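Rulloswood Home Help Desk
Ticket opened 2021-03-03
Subject: Glasses will not stay put on the red tray
Product: Bañez serving tray, dark red, gold border
Also involved: Rivia clear glasses
Status: Closed (customer confirmed)
Customer: Lilibeth Samonte
Agent: Pacita Saludo

Lilibeth Samonte wrote:

Hello. I bought the Bañez tray from you in February, along with 18 of the Rivia glasses. The glasses are fine. The tray is very handsome and appears to have been waxed for a ski race.

Your product page says it carries 6 glasses "with ease." I have not found the ease. With that many on board, the ones at the end start drifting the moment I lift it, and then they all lean on each other like people waiting for a late bus. I've had one go over on the way to the dining room. It didn't break, but it was full of mango juice, and the hallway rug has a new area of interest.

I'd like to know if the tray is defective or if I am. Either answer is acceptable if it comes with instructions.

Pacita Saludo wrote:

Hi Lilibeth, sorry about the rug. Before we talk about sending anything back, could you try a few things for me and tell me how each one goes?

1. Wash the tray with warm water and a little dish soap, then dry it completely. New trays sometimes arrive with polish on them.
2. Set it on a flat table and press each corner to see if it rocks.
3. Check that the bottoms of the glasses are dry.
4. Load from the middle outward and lift with both hands.

Also, do the glasses slide everywhere on the tray, or mainly in one spot?

Lilibeth Samonte wrote:

Step 1. Washed and dried it. The water ran off in beads, which was pretty. Glasses slid exactly as before, only cleaner.

Step 2. Does not rock. I pressed all the corners and then had my brother-in-law press them, as he doesn't believe in results he wasn't present for. He now agrees it does not rock.

Step 3. Dry. I used the good towel.

Step 4. I don't know who has been lifting a loaded tray with one hand, but I would like to meet them.

On where they slide: it's worst near the gold emblem. A glass set down next to it will creep if the tray is tilted even slightly. Over by the short end they hold on a bit longer before giving up.

Pacita Saludo wrote:

Very helpful, thank you. Next, please take the people and the hallway out of it. Leave the tray flat on the table, move the glasses onto it one at a time, and group them at one end. Then nudge one sideways with a finger. I'm trying to find out if they slide while the tray is sitting still or only when it's being carried.

If you have a rubber shelf liner, cut a piece and try the same thing with that under the glasses. And please tell me if your glasses have any chips or bumps on the base. A glass that doesn't sit level will wander on anything.
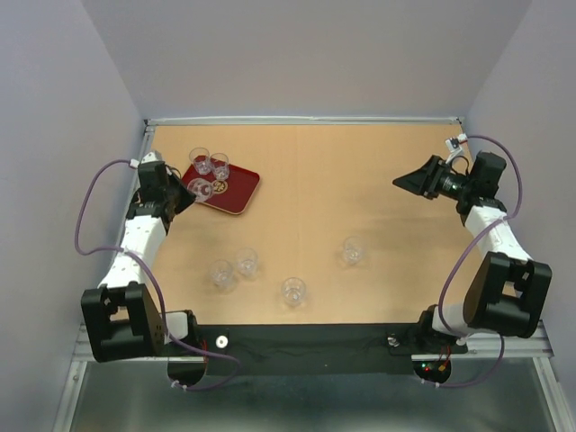 I should also have asked how tall your glasses are when full of opinions, I mean juice. The Rivia base is fairly thick, so an empty one is bottom-heavy and steady. Fill it to the rim and it's a different animal. Could you do one round empty and one round with water, an inch or so below the top? Water, please. The rug has suffered enough.

Lilibeth Samonte wrote:

Results, in the order I did them.

Empty, tray flat, nobody touching anything: they stay where I put them. I watched for a while. It was not gripping television.

Empty, nudged: the glass glides. It glides so well that it took its neighbor along.

With water, nudged: slower to start, then worse, and some of the water got out to see what was going on.

Shelf liner: holds perfectly. You could carry it up a ladder. It is also gray and has holes in it, and covers up the emblem and most of the red, which is what I paid for. If I wanted to serve drinks on a drawer lining I could have skipped the tray.

Glasses: no chips and no bumps. I checked all 18, and then checked them on the kitchen counter, where they sit like rocks. I also borrowed my neighbor's Trestton tray, which is ugly, and they behaved on that too. Please don't tell anyone I said the ugly one won.

Pacita Saludo wrote:

Your secret is in a ticket, so it's as safe as anything else in a ticket.

The glasses are cleared of all charges. If they sit still on the counter and on the other tray, the trouble is the surface of yours. The Bañez finish is satin, and water isn't supposed to bead on it. The beading you mentioned in step 1 has been bothering me.

Could you run a fingernail along the inside edge, right where the red meets the gold? Some of these ship with a clear protective film over the whole face. It's thin and it's cut to the exact shape, rounded corners and all. There should be a paper tab on it saying PEEL. The tab has been known to fall off in the box.

Lilibeth Samonte wrote:

Well.

It came off in one piece. I have now owned this tray for weeks and have never touched it.

The red is duller underneath and I like it better. I put 6 glasses on with water in them and walked to the dining room and back. Nothing drifted. I did the corner by the bookcase a little fast, to be rude about it, and nothing drifted then either.

My brother-in-law says he suspected film. He did not.

One complaint, for the record: the care card says "wipe gently, avoid abrasives" and runs to 4 languages, and the word film is not in any of them that I can read.

Pacita Saludo wrote:

Passing the note about the care card to the people who look after the product page. I've asked them to put a line about the film near the top, in bold, and I'll ask again when they forget.

With the film off, please don't use the rough side of the sponge on the gold border. The liner is still worth keeping for anything tall or for outdoors. OK to close this one?

Lilibeth Samonte wrote:

Yes, close it. Do you sell rugs?

Internal note (P. Saludo): Slippery Bañez tray, cause was the shipping film, tab missing. Ask about beading water FIRST next time, before the corner pressing. Sent her the link for rugs.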